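Washing less, one year on

Mon 7 October

Last May I wrote a short post saying I was going to stop doing laundry by habit and start doing it when clothes needed it. A couple of people asked how that went, so here are some notes.

The background is that we moved into the Maglaya building, where the machines are in the basement and take tokens. Before that I had a washer in the kitchen and ran it most evenings without thinking. Jeans went in after one day. Sweaters too. A T-shirt I had put on for an hour to go to the store went in with everything else.

The first thing I changed was the chair. Everyone has a chair where half-worn clothes pile up, and ours was bad. I put up a row of hooks behind the bedroom door, 7 of them, from Flirwood. They hold fine as long as you don't hang a winter coat on two neighboring ones. Anything that can be worn again goes on a hook. If the hooks are full, something has to be worn or washed before anything else goes up.

Jeans I now wash every couple of weeks. Sweaters get aired on the balcony overnight and that takes care of most of it. Socks and underwear are the same as before. Towels I tried to stretch and I went back to the old schedule, they got sour.

Aksel Kárason, who lives across the landing, told me to turn the dial down to cold and use half the detergent. I was using a full cap of Neso for every load. I tried half a cap for a month and then a third, and a third is too little for kitchen towels but enough for the rest. The bottle lasts more than 10 weeks now.

T-shirts are where I still haven't settled. I bought a few heavier ones from Vakunico and they keep their shape, but they take forever to dry indoors. The light gray ones are the most useful and also the worst, because every drop of coffee shows.

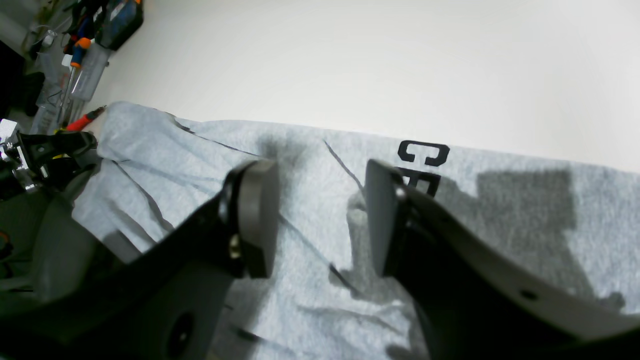
Light heather gray, crumpled.

Folding I have mostly given up on. Shirts get folded in half, then in half again, and stacked. Rommel Tiongson commented on the last post that he rolls his and can fit twice as many in a drawer. I tried rolling. It works until you pull one out from the middle and the row falls over, so I went back to stacks.

As for money, I kept the token receipts in an envelope for the year and it came to 69 loads. I have no number for the old place. It was a lot more than that.

Next I want to sort out the bedding – the duvet doesn't fit in the basement machines and the laundromat on the corner has closed. If you have washed one in a bathtub, let me know how long it took to dry.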